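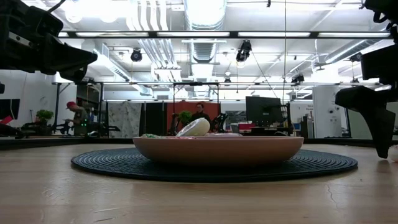 Kestura's table-laying robots are coming to work in Tiddale, and the people who work there helped teach them

TIDDALE, August

I've been asked to write this one myself, so forgive me if it sounds less like a press release than you're used to. My name is Meinir Kneath and I look after the people side of things at Kestura. Before that I spent years clearing tables for a living, so I have opinions about bowls.

The news first. From this month our two-armed robots will take on part of the table setting and clearing at Craddock, the conference and dining centre in Tiddale. It's the first time our machines have left the lab for a paying customer, and I'm chuffed to bits!

Craddock served 3,662 lunches last month. Every one of those meant somebody putting out a placemat, a bowl and whatever goes with it, and then somebody picking it all up again (usually the same somebody, usually in a hurry). When we first went round and asked the staff which bit of the job they'd happily hand over, the reaching and stacking came up again and again. Sore wrists, sore shoulders. I remember it well.

So that's where we started. Our lab is full of ordinary tables with robot arms over them, and the work is every bit as homely as it sounds: a wide terracotta-pink bowl on a dark woven mat, a gripper to either side, and people at the other benches getting on with their own set-ups. A mat with raised rings and a low bowl with a flared rim are the sort of things you and I handle without a thought. A gripper needs a lot of practice at them.

Now, jobs, because I know that's what you'll ask me. No post at Craddock is going as part of this. It's written into the agreement, and Elis Ellis, who runs the dining floor, wouldn't have signed it otherwise. What does change is the shape of the day. The early set-up shift will start 90 minutes later, on the same pay, and 2 people from the existing team are moving into new roles looking after the robots. They'll have full say over when the machines stop.

One of them is Manee Phuthong, who came over to our lab for her training and was soon telling our engineers what they'd got wrong.

"They had it putting the bowl down beautifully, but far too close to the edge for anyone with a child on their lap," says Manee. "I told them and they changed it. I still want to see how it copes with a full Christmas party."

So do I, Manee.

Merja Ruotsalainen, our head of engineering, is a bit more careful with her words than I am. "The arms are slower than a person and they will stay slower for a good while," she says. "We would like them to be gentle and predictable first. If the staff don't want to stand next to them, we haven't done our job."

The robots will begin in the smaller of Craddock's dining rooms, with the main hall to follow if the team there is happy. We'll be asking them every month. If all goes well, our next stop is Estomness, where talks are at an early stage.

Press visits to the lab can be arranged through Unnur Eskildsen in the Kestura press office. Mornings are best, and please wear flat shoes.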